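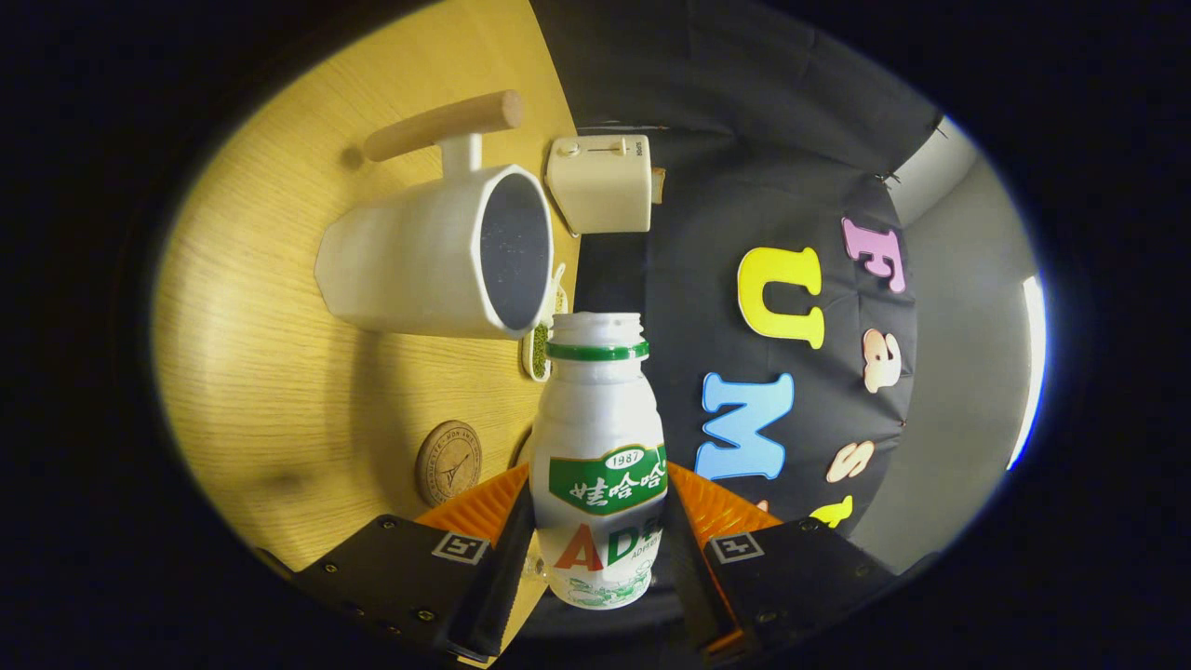
Snack table: Wahaha AD calcium milk drink, white mug with the wooden handle, cream-white toaster

Home About Meetings Minutes Newsletter Contact

IVDALE BREAKFAST CLUB
Minutes of the April planning meeting

Called to order 6:40 p.m. in the Wojcik Room. Dulce Contreras in the chair. Minutes of the last meeting approved with one fix (the waffle morning was at Flerno Hall, not the library).

1. Breakfasts From All Over
Dulce reported on the tasting morning and was thrilled with how it went. We had 20 people through the door, our best turnout for a tasting! The milk drinks were the surprise hit. Several members remembered drinking Wahaha as kids and had plenty to say about it, and two people who had never tried it asked where to buy it. Agreed to make milk drinks a regular part of the table and to look for a few more kinds before the big breakfast.

Discussion of whether to serve them chilled or at room temperature. Strong feelings both ways. We will do both and label the trays.

2. Toast station
The small toaster has been wonderful and everyone loves the color. It is slow for a crowd, though. Motion to borrow a second one from Flerno Hall and keep ours for the kids' end of the table. Passed.

Please set toasters at the back of the table, near the wall outlet. Bread requests so far are milk bread, rye and raisin. Dulce will also bring the coconut jam again — by popular demand.

3. Mugs
Lots of love for the white mug with the angled sides and the straight wooden handle. It goes in the cupboard above the sink, top shelf. Wash by hand, please, and dry the handle right away. Members are welcome to bring a favorite mug of their own for the "show us your mug" shelf, name on the bottom in tape.

4. Money
Balance is $3,101. Spent $254 on the tasting, including drinks, bread, napkins and the griddle rental. Budget of $518 approved for the big breakfast. Prindia Bakery has offered us day-of pastries at cost, and we said yes before Dulce had finished the sentence.

5. Room and cleanup
Wooden tables get wiped with a damp cloth only, no spray. Empty bottles go in the recycling by the side door, rinsed. Crumb tray to be emptied before the toaster is put away.

6. Other business
Request for a congee morning. Huge interest — moved to the next agenda. Still need someone with a large rice cooker.

Adjourned 7:55 p.m.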